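I've been sorting out the plastic bags again this week, so that's where my head is, and since several of you wrote in after the last page asking how I keep the kitchen table from looking like a junk drawer with legs, I thought I'd put the two subjects together. They belong together in my house anyway. Everything that comes in from the store lands on the table first, and whatever is left after the food is put away is bags.

Pour yourself something warm, this one runs on a bit.
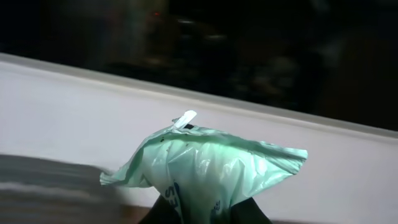
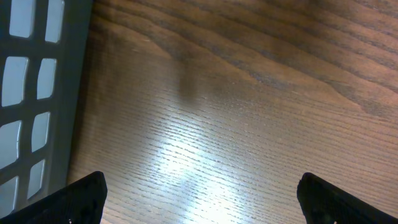

## Thin bags, and what to do with them

My neighbor Thoa Giáp folds every one of hers into a tidy little triangle, the way you'd fold a paper football in school. I love the look of them lined up in her drawer and I have tried it many times. You flatten the bag, fold it lengthwise until you have a long strip, then turn up one bottom corner and keep going, triangle over triangle, until only the handles are left to tuck in. It's very soothing if you have a radio program going. If you have a pot on the stove and the phone ringing, just knot them loosely and stuff them in an empty tissue box. They pull out one at a time just fine.

A few things I've learned about which ones are worth keeping:

- Produce bags, the really thin ones, are good for one more job and that's usually it. I use them to line the small bathroom wastebasket or to wrap a wet paintbrush overnight (squeeze the air out and twist it at the handle, and the brush will still be soft in the morning).
- Bags with a sticker or a paper label still stuck on: peel it slowly from one corner, or leave it alone. If you yank, you get a hole, and then you've got a bag that leaks potato peelings down your slippers.
- Anything that held raw meat goes straight out.
- Compostable bags don't keep forever. I found a roll of mine at the back of the pantry and it came apart in my fingers like old tissue paper! Buy the small roll and write the month on the cardboard with a marker. Mine says May, and I hope to be through it by then.

For compost bags in particular, put a folded sheet of newspaper in the bottom of the pail before the bag goes in, and another one inside the bag. Coffee grounds are what do them in. I let the grounds drain in the sink strainer for a while first, and ever since I started doing that I've hardly had a bottom fall out on the way to the bin.

## Wiping down a wood table without making it worse

I was raised to scrub a table. My mother scrubbed ours with hot water and a stiff brush every night of the week, and by the time I inherited it there were soft gray patches at all four places where people sat. So please believe me when I say less is more with the water.

What I use now is a soft cotton cloth (old pillowcases are lovely for this), wrung out until it won't drip, with a few drops of dish soap rubbed into it. Go with the grain, whichever way it runs on your table, then follow with a second cloth that has plain water on it, then a dry one. Three cloths sounds fussy. It takes me less time than finding my glasses.

If you've got an open-pored wood, crumbs and flour will settle down into the little lines and a flat cloth skates right over them. A soft toothbrush does the trick, or one of those shaving brushes if there's one lying around. Brush first, dry, and only then bring out the damp cloth. If you wet flour before you've brushed it you have made paste, and I've spent an evening picking paste out of a tabletop with a toothpick, so you don't have to.

**Streaks.** The best way to find them is to get your head down low and look across the table toward the window. From straight above, it'll look perfect, and then company comes in the afternoon, and the sun does too. Streaks are nearly always leftover soap. Go over it once more with the plain damp cloth and dry it right away, and if they're still there, a spoonful of white vinegar in a big bowl of water will usually lift them. Try it on the underside first if you don't know what the finish is.

**White rings.** These are moisture caught in the finish. Lay a dry, folded dish towel over the ring and press it with a warm iron, no steam, for a few seconds at a time, lifting to check. Be patient and keep the iron moving. A dab of plain mayonnaise left overnight has also worked for me on faint ones, though my sister says that's nonsense and it would have faded by itself.

**Scratches.** If your table is veneer, go easy. The wood on top is thin and there isn't much to sand away. I color light scratches with a wax stick from the hardware store. The one I have is made by Flirnum and it's lasted through two tables and a bookcase. Pick a shade a little lighter than you think you need, because you can always go over it again with a darker one. For a solid wood top that's very worn, 220 grit paper wrapped around a block, a light hand, and always along the grain. Wipe off every bit of the dust before you put anything over it.

## Sanding reminds me

Don't save sandpaper in a damp garage the way I did. It curls up and the grit lets go. I keep mine flat between two pieces of cardboard with a brick on top, sorted from coarse to fine, and I write the number on the *front* corner in pencil, as the printed side always ends up face down.

## The landing spot

A table stays clear when the things that land on it have somewhere else to land. We put one sturdy crate by the back door and it has changed our evenings. Mail, gloves, the library book, the flashlight that has no home, all of it goes in there. It gets emptied before supper on the day before trash pickup, and whatever I can't find a place for goes to the person it belongs to, on their pillow if need be.

If you use a plastic crate anywhere near a wood table, stick felt pads on the bottom corners. The molded edges can be sharper than they look, and all it takes is one person sliding it across to make room for the casserole. Cut them from an old felt hat or slipper if you don't want to buy any, and use proper wood glue's cousin, the flexible kind that says it's for plastics. Craft glue will peel off by the weekend.

Wash the crate now and then too. Outdoors with the hose if it's mild, and in the bathtub if it isn't, with an old towel under it so you don't scratch the enamel.

Next time I'll get to the drawer liners, and I haven't forgotten the reader with the sticky cabinet hinges. Try a drop of sewing machine oil on the pin in the meantime, and open and close the door 20 times before you wipe off the extra.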